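Josasow workshop: looking for people to help build and test a hand-held gripper

Posted November 19, 2024

Hi! I'm building a gripper you hold in your hand and use to pick things up off a table, and I've reached the point where I need other hands besides mine. I've been at it evenings in the shared workshop at Josasow (bench by the back window, the one with all the coffee rings). The project is called Storkier, after a bird joke that was funnier in March.

What I'm after is 3 or 4 people who can come by for a couple of hours at a time over the winter. You'd squeeze the trigger, grab ordinary stuff like plugs, cables and spoons, and tell me what bugs you about it. Too heavy? Weird on the wrist? Slips on anything shiny? I want to hear all of it, and please don't be polite!

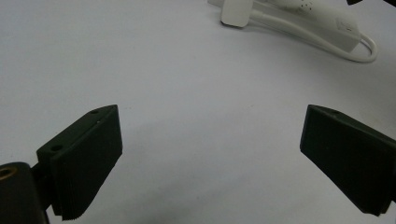 Cables are my big headache right now, so if you've ever fought with one that keeps rolling out from under your fingers, you'll feel right at home. I've been through more than 12 versions of the finger pads and I'm still changing the shape of them, so bring opinions.

You don't need to know anything about robots. It does help if you're OK with small screws and don't mind starting over when a part doesn't fit. If you can draw parts for a 3D printer, or you've done a bit of wiring, I'd love to have you on the building side too (I'm slow at both). Left-handed people, please write to me! I'm right-handed and I know I've been designing for myself.

There's no pay, sorry. Parts and filament are on me, there's always soup, and testers get a printed set of the finished parts to take home once the design settles down. Workshop rules apply, so closed shoes and long hair tied back. You have to be 18 or over to use the machines.

To join in, leave a note in the Storkier folder at the front desk or post in the workshop's Stokateo group. Tell me which evenings suit you and whether you'd like to test, build or both. I have room for 2 testers at a time and I'll write back to everyone.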